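Rapport de projet – Une pince à main pour plier le linge
Abena Ankrah, atelier partagé de Jirkside

Quand j'ai proposé ce sujet, je pensais surtout mécanique, et j'ai fini par passer mes soirées à apprendre comment se comporte un short ! La pince Traller se tient à la main : deux bras articulés et, au bout, des patins bleus quadrillés qui doivent saisir le tissu sans le marquer. Nous en avons monté 4 versions à l'atelier, avec beaucoup de patience (et pas mal de vis perdues).
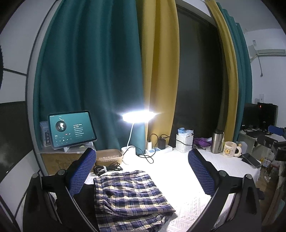
Page 70

Pour les essais, j'ai choisi un short à carreaux, parce que le motif aide à voir si le pli est droit. La ceinture élastique froncée reste le point délicat : elle forme une épaisseur que les patins abordent mal quand ils sont trop inclinés. J'ai donc repris la butée d'ouverture, puis limé les pivots un par un, et refait une série de 30 prises, notées dans le cahier de Paiva.

La nappe blanche à motifs en relief accroche un peu le tissu, ce qui m'arrange plutôt – sur une table lisse, tout glissait. La lampe, par contre, éclaire très fort le milieu de la table et il faudra que je la recule avant les mesures de juillet. 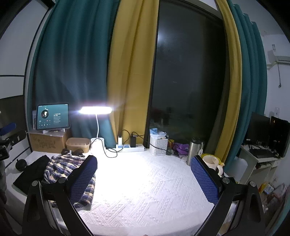
Fig. 2 – Pince ouverte, vêtement à carreaux à gauche de la table.

Il me reste à comparer les patins avec ceux d'Oltwood, plus souples.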